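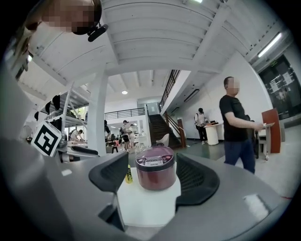
**Horner Community Kitchen to open its doors in Zakolbridge this June**

*For immediate release*

Zakolbridge is getting a kitchen of its own! After two years of fundraising, form-filling and a great deal of paint, the old Horner bakery on the corner by the river bridge will open in June as a shared cooking space for the whole town, with room to learn, eat together and try out new recipes on willing neighbours.

The Horner Community Kitchen will run classes, lunches and evening suppers all year round, and it will be open to anyone living in Zakolbridge, Grololham or the villages along the Lim valley. Complete beginners are very welcome (so are people who have been baking for decades and would like somebody new to bake for).

The building has been part of the town for longer than most of us can remember. It supplied bread to both schools and to half the pubs in the valley, and when the ovens were turned off the shop stood shut with its blinds down. Many people told us they missed the smell more than anything else. We are delighted to say that one of the two original bread ovens has been repaired and will be lit again for the opening weekend. The second was past saving, but its iron door has been cleaned up and now hangs in the hallway.

**What will be on offer**

The first season of classes has been put together from the suggestions left at last autumn's open evenings. We asked people what they would like to learn, and 163 households wrote back, some of them with several pages of ideas and one with a full set of drawings for a better cake rack. Bread came out top by a long way. After that came cheap weeknight dinners, cooking for one, preserving fruit, and curries made from scratch.

So that is where we are starting. There will be 12 courses in the opening season, most of them running for four weeks, along with single sessions for people who can't commit to a whole month. The bread course begins with a plain white tin loaf and works its way up to rye and a plaited loaf for special occasions. The preserving course follows whatever is ripe, so it will begin with gooseberries and strawberries and move on to plums, damsons and apples as the year goes on.

Cooking for one has a group all to itself, and we are especially pleased with how it has turned out. Everyone cooks their own supper, everyone sits down at the same long table, and there is always a pudding to share. The trial evenings held over the winter in Grololham village hall ran so late that we have added an extra half-hour to each session.

Every Tuesday there will be an open lunch with soup, bread and something sweet, served from noon until two. There is no need to book and no set price. Pay what you can, stay as long as you like, and bring a friend or a newspaper.

**A kitchen built for everyone**

The main room has been planned so that people of all ages and heights can work comfortably. Two of the worktops can be raised and lowered, there is level access from the street and from the yard, and the sinks have long lever taps that are easy on sore hands. Recipes will be available in large print, and a quieter class with fewer places will run each month for people who find a busy kitchen hard going.

Children are welcome at the Saturday morning sessions with a grown-up. They will be making flatbreads, pasta and pancakes to begin with – all things that can be eaten within minutes of being made, which our younger testers considered very important.

Outside, the yard has been cleared and filled with raised beds. There are already chives, mint, parsley and sage coming up well, and the rhubarb, moved from an allotment on the Grololham road, seems to have forgiven us. Cooks using the kitchen can pick whatever they need. Anything left over goes on the table by the gate for passers-by to take home.

**The Lim Valley Recipe Book**

Alongside the opening we are launching a project that is very dear to us. The Lim Valley Recipe Book will gather together the dishes people here really make at home, from handwritten cards and the backs of envelopes, and from memory too. We have 50 recipes so far, and we would love to reach 200 before we print.

They don't need to be old, and they don't need to be local in the strict sense. We have been given a railway worker's bacon pudding, a lentil dish that came to the valley from Gujarat, three different versions of the Zakolbridge ginger cake (with three very different views on treacle) and a recipe for cheese on toast that runs to two sides of paper. All of them will be tested in the kitchen at a series of cook-through evenings, and anyone can come along to chop, stir, taste and argue.

If you have a recipe but would prefer not to write it down, come and tell it to us. We will have a table set aside for this at every open lunch, with tea.

**The opening weekend**

The doors open at 10 a.m. on the first Saturday, when the bread oven will already have been going for several hours. There will be warm rolls for early arrivals, short tasters from the summer courses through the day, and a seed and seedling swap in the yard. The Zakolbridge brass band will play at noon, weather permitting, and will squeeze into the hallway if it doesn't.

On the Sunday we will lay one long table down the middle of the lane for a shared lunch. Please bring a dish if you can, a chair if you have one, and your own plate and fork. The lane will be closed to traffic until late afternoon, and parking is free at the Grololham road field, a ten-minute walk along the river path.

Entry is free on both days. Places on the summer courses can be booked in person over the weekend, with reduced rates for anyone who needs them – just ask at the desk.

**Notes to editors**

The Horner Community Kitchen is a not-for-profit group run by residents of Zakolbridge and Grololham. Reporters and photographers are welcome at the kitchen on the Friday afternoon before opening, when the first test batch of loaves comes out at 3 p.m. Please use the yard entrance, as the front step will be freshly painted.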